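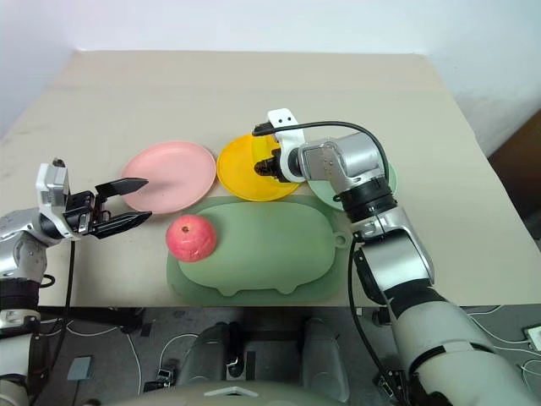

Little Table, Big Colors: my snack table gallery

Hi and welcome in! If you found this page through the lunchbox gallery, you already know I have a weakness for kid-sized plastic tableware, the brighter the better. I keep saying the cupboard is full and then October comes and the discount bins roll out, and home I go with another plate. So I gave the snack table stuff a page of its own. Scroll at your own pace, the notes are just me rambling.

The plates

Pink, yellow and mint green, all round, all plastic. I love the three of them together on a beige table, it looks like a bowl of sherbet. The yellow is the loud one and I always want it in the middle. The pink is much paler, with a low raised rim that I find handy for grapes and peas and anything else that wants to roll away. Mint goes off to the right and gets used for crackers mostly.

I bought mine loose at Hullero, the housewares place by the bus station, out of a big wire bin with no lids or bowls to match. They were 2 dollars each and I probably should have bought six.

The animal board

My favorite thing on the whole page! It's a sage green cutting board in the shape of a cartoon animal, and we have had a long family argument over which animal. I say pig. I have been outvoted by people who say hippo, and I can sort of see it, but I'm sticking with pig. It has two little bumps along the bottom for feet and a tab on the side with a round hole so you can hang it up. Mine hangs on a hook by the fridge when I remember.

The middle part is raised and rounded with a flat border going around it, so I cut on the raised bit and shove the slices over to the edge. It's fine for apples, bananas and soft cheese. I wouldn't take a bread knife to it.

The apple

Just the one, red and a bit pinkish, with those pale speckles I always look for at the market. I can't tell you the variety, I pick by looks. Set down on green plastic it really pops, and that's half the reason I put fruit out this way. My lot will walk straight past a fruit bowl all afternoon, but one apple on a pig (pig!) gets eaten.

If I'm slicing ahead of time I give the pieces a quick dunk in water with a squeeze of lemon. They keep a decent color for 30 minutes or so in the fridge, and after that I end up eating them myself.

The table

Plain light beige, flat, a little bit matte, and it goes with everything. I used to have a tablecloth with lemons on it and the plates just disappeared into the pattern. With a white wall behind and nothing hung on it, the colors get to do all the work. I've been asked if I'm going to put up a shelf there. Maybe! I looked at one from Dorex and then spent the money on a toaster.

A few odds and ends

Plastic plates like these pick up tomato stains, so spaghetti gets served on the old white china at my house. For the board I use dish soap and a soft brush, and I go around the rounded edge twice where the crumbs collect.

Next up will be cups, as soon as I've found the lids.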